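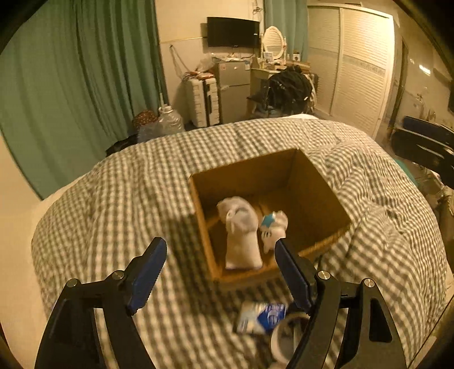
4. Fitting the Stemham power meter to your time trial bike

Read this section to the end before you start. You need 4 mm and 5 mm hex keys, a torque wrench, a clean cloth, assembly grease and a phone with the Bradusness app. If you have the Alcantara track version, go to section 6, as the axle is different and the steps below do not apply.

CAUTION: Do not begin with the bike standing on its handlebar. Time trial extensions are not made to carry the weight of the bike and can move in their clamps. Use a repair stand that holds the seatpost or the bottom bracket. If your frame has an aero seatpost of carbon, only the second kind of stand is permitted.

4.1 Removing the old crank arm

1. Shift the chain to the small chainring and the smallest sprocket. With a single chainring, shift only the rear.

2. Remove the left pedal. The left pedal has a reversed thread, so you turn the key clockwise to loosen it.

3. Loosen the two pinch bolts on the left crank arm, half a turn each, alternating, until both are free.

4. Unscrew the plastic preload cap and lift the small safety plate with a flat tool.

5. Pull the arm off by hand. If it does not come, check the safety plate again. Never hit the arm with a hammer.

4.2 Installing the power meter

6. Wipe the axle with the cloth. Old grease with sand in it is the most common reason for a creaking noise after the fitting.

7. Put a thin layer of grease on the splines. Keep grease away from the grey sensor cover and from the battery door.

8. Slide the Stemham arm onto the axle. One spline is wider than the others, and the arm goes on in one position only.

9. Tighten the preload cap with your fingers until the side play is gone. The cranks must still turn freely.

10. Press the safety plate down until it clicks, then tighten the pinch bolts in turn to the torque printed beside them on the arm.

11. Turn the cranks backward slowly and look at the gap between the sensor cover and the chainstay. The gap must be at least 2 mm in every position. Some older time trial frames have very wide chainstays and do not pass this check. In such a case remove the arm and contact your dealer — do not file the cover.

12. Refit the pedal.

4.3 Pairing

13. Pull the paper strip out of the battery door. The light blinks green for a few seconds.

14. Open the Bradusness app, choose "Add sensor" and turn the cranks three times. The serial number on the screen must be the same as the one on your warranty card.

15. Enter your crank length. A wrong crank length gives a wrong power number, and this error is not corrected by the calibration.

16. Pair your head unit. Please do this from the menu of the head unit, with the app closed.

Note: On the start ramp of a race there are many sensors near each other. Pair at home and switch off the automatic search in your head unit before you travel.

4.4 Zero offset

17. Leave the bike for 9 minutes at the temperature in which you will ride.

18. Put the left crank arm straight down, with no foot on the pedal, and choose "Calibrate".

19. Read the value. A normal value is between 700 and 876. Repeat two times. If the three values differ by more than 9, tighten the pinch bolts again to the correct torque and start from step 17.

Repeat the zero offset before each race and after each change of pedals. During the first 100 km the value may move a little while the parts settle.

4.5 First ride

Ride easily for some kilometres and then make three short sprints out of the saddle. Repeat the zero offset when you come back. After this ride, check the torque of the pinch bolts one more time, and do it again after 100 km.

CAUTION: Stop riding immediately if the crank arm moves sideways or if you hear a knocking sound under load. To continue with a loose arm damages the splines, and Laltemance does not cover this damage under the warranty.

For changing the battery, see section 5.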